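Chips, cables and the pinch problem

So I promised back in the spring that I'd write more about robotics club, and then I wrote precisely zero posts about robotics club. Sorry! We got busy, then finals got busy, and then it was July and I was standing in a very warm room trying to get a robot arm to pick up a bag of potato chips without squashing it. Which is how I spend most afternoons now, so it may as well be how I spend this blog post.

Quick catch-up for anybody who only reads this for the baking (the lemon bars are coming back, I swear). I'm in the robotics club at Plirkby, and this year we signed up for the Mosquera Challenge, the pick-and-place one. Every team gets a pile of everyday stuff and the robot has to move it from one spot to another. Last year the stuff was blocks. Nice, hard, polite wooden blocks with flat sides. This year's theme got announced and it was snack bags, and I remember all of us cheering because we thought, well, snacks! Free snacks! We did not think very hard about what a bag of chips is like to hold if you only have two fingers and no sense of touch.

Our arm is called Rudard. I wasn't around when it got the name and I've heard a few different stories, none of which match. Rudard is older than a lot of the gear in the room and makes a little clicking noise in the elbow when it reaches too far to the left. We've stopped trying to fix the click. It's kind of useful, because if you're looking at the laptop and you hear it, you know the arm has gone somewhere it shouldn't.

My job this season is the grabbing end. I wanted it, too! Everybody else was fighting over vision and I figured the gripper would be a couple of weeks of cutting foam and then I could wander around helping people. That was a bad guess. I've been on the gripper since before the end of term and I'm still on it, and I have foam crumbs in every bag I own.

The trouble with a chip bag is that it's mostly air. If you close on the middle of it, the air moves somewhere else and the bag bulges out and squirts away from you like a bar of soap. If you squeeze harder you get crushed chips, and the Mosquera rules take points off for crushing (the judges open the bag! they look inside!). If you squeeze less, the shiny wrapper just slides. I had one version of the fingers, early on, with a smooth plastic face, and it dropped everything. I had another with strips of rubber on it and that one was great until it got dusty, and then it dropped everything too.

What we're using now is soft padding with a fuzzy dark gray covering, and each finger has a ridge up the middle that comes to a point. The ridge was sort of an accident. I had cut the padding too wide and it folded up on itself when I wrapped it, and I was going to redo it after lunch, but somebody ran a test with it while I was out and it did better than anything we'd tried. So now the fold is on purpose. I've made the same mistake neatly several times over.

The other big change was where to grab. For ages we'd been going for the fat part of the bag, since that's where the camera finds the most bag to look at. Then one of the first-years said why don't you go for the edge, that's how I pick them up, and we all looked at our own hands and yes, of course, that's how everybody picks them up. You grab the flat crimped bit at the end. There's no air in it and nothing to crush. I'd like to say I'd have got there on my own.

Going for the edge makes life a lot harder for the vision people, though, and I've been apologizing to them in the form of cookies. An edge is thin. It curls. When the bags are lying all over each other you can't always tell which edge goes with which bag, and there was one afternoon where Rudard kept very confidently taking hold of one bag and dragging two. We switched to a new little camera at the wrist so it can see what it's closing on right up to the last moment, and that helped a ton. It also means I've now watched a great deal of footage of my own fingers. The gripper's fingers, I mean. Mine only show up when I'm getting something unstuck.

We do the tests in batches of 20 grabs. You spread the bags out, you start the run, you write down what happened, you pick everything up and spread it out again. It isn't glamorous. The best batch we'd had before break was 11 good ones, and I remember that number really well because we'd bet on it and I lost and had to wipe down all the benches. Since moving to the edge grab we've beaten it, more than once, though I'm not going to put the new number up until it stops bouncing around. Some days it's lovely and then you change the lighting and it's a mess again.

And the snacks! I should talk about the snacks, people keep asking. We bought a carton of 96 little bags at the start of the summer, all mixed, with the idea that nobody was allowed to eat any until they'd been used at least a few times. The wrapper gets soft and wrinkly after it's been grabbed enough and then it acts differently from a fresh one, so we try to keep a mix of crisp bags and tired bags in each batch. The tired ones eventually get retired, and retired ones are fair game. I have eaten a lot of very small pieces of chip this summer. It's fine with a spoon.

My least favorite thing to grab is anything flat and slippery, like a candy bag that's only partly full, because all the candy slumps to one end and the whole thing swings when you lift it. My favorite is a nice tight bag of chips. You can tell from the sound if it's a good grip, there's a kind of crackle as the fingers close and then it goes quiet. If it keeps crackling on the way up then it's slipping.

We had a bit of a drama with the finger drive as well. We'd been running on an old motor that came off some other project, and it would get warm and go weak partway through a session. So we put in an order with Ulent for a small one with a proper position readout, and it took forever to arrive, and when it did the mounting holes were a tiny bit off from our bracket. I said I could just file the bracket. I filed the bracket for most of a day. Then we printed a new bracket, which took 15 minutes to draw, and I've been asked not to bring the file to meetings anymore.

But the new motor is so good! You can tell it to stop closing when it's pushing too hard, and it listens. Before, the only setting we had was closed. Now I can do a soft pinch, wait, and a firmer pinch once the bag starts to lift, and I've been playing with that wait way more than I need to. Too short and it may as well not be there. Too long and the bag tips over sideways while the arm is thinking about it.

Stuff still on my list before the competition, mostly so I can come back and check: the padding on the left side wears faster than the right and I don't know why. The cable near the wrist wants tying down better, it keeps wandering into places. We need to try with the bags crowded up against the edge of things, where the fingers can't get around both sides. And somebody has to write the team description for the program, it's supposed to be one paragraph and we've had a draft going for so long that there are jokes in it from people who graduated.

If you're at Plirkby and you're thinking of joining in the fall, please do. You don't need to know anything. I came in knowing how to sew and a bit about batteries, and the sewing has been way more useful. We meet after four, the door sticks, push it with your hip.

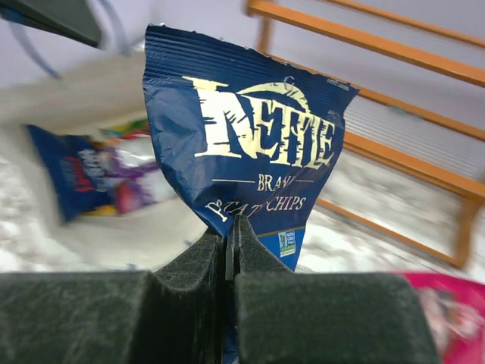

PLIRKBY ROBOTICS CLUB – Rudard Team, Mosquera Challenge

Kettle Brand, held by the bottom edge, standing up between the fingers! It's a bit twisted and the lettering is all squashed up in the creases, but that's the pinch I've been going on about, low down with just a sliver of the wrapper poking out underneath. I'm ridiculously pleased with it. Next post will either be about the wrist cable or about lemon bars, depending on how the week goes, and if anyone has a good way of sticking fuzzy fabric to foam so the corners don't lift, please leave it in the comments. I've tried the spray stuff and it got in my hair.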